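Stop Grading Grasp Planners by the Lift

Most teams that write software for robot hands report one number: the share of attempts in which the object left the table and stayed in the hand. I think that number should be retired as a headline, and I say so as someone who put it on the first page of reports for years.

The lift is easy to score. The simulator checks the height of the object after a couple of seconds and writes a one or a zero. It needs no judgment and it runs overnight. That is why we all use it. But a person who picks up a kitchen tool wants to do something with it, and the lift says very little about whether the hand is ready for that.

At Velari we maintain a planner for multi-fingered hands, and last spring we ran it on 500 simulated grasps of long, thin objects. The lift score was good. Then we added a second step, in which the tool had to push against a fixed surface with a modest force. A large share of the grasps that had passed now let the handle turn between the fingers. Nothing in the planner had changed. We had asked it a different question.

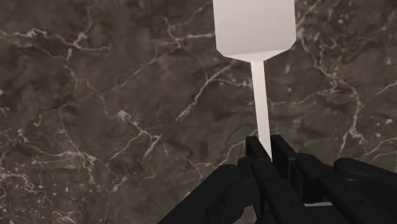
A thin handle is hard for a planner in a way that a mug or a box isn't. The contact patches are small, and they sit close together, so the hand has little leverage against twisting. A wide head at the far end makes this worse, as any force on it reaches the fingers through a long arm. Our cost function rewarded contact force and finger count. It had no term for torque about the handle, and so the optimizer ignored it.

The usual answer is that a better controller will clean this up at run time. I have heard it from the people behind Prerkotia, whose tooling we use every day and like. A controller can help. It can squeeze harder when it senses slip, up to the limit of the motors. It can't move a fingertip to a better spot on the handle without letting go of something first, and very few controllers in daily use will try that.

What I would like to see is simple enough. Publish the lift score if you must, and next to it publish the largest push and the largest twist the grasp survives, by direction. In our setup this took 6 extra test motions per grasp and added roughly a third to the run time. The Michalski benchmark already stores the contact data needed to compute most of it. The fields are there and hardly anyone reads them.

There is a cost. Scores will drop, and a manager who has watched one line go up for two years will want to know why. Ours did. We showed the old and new numbers side by side, and the meeting took twenty minutes.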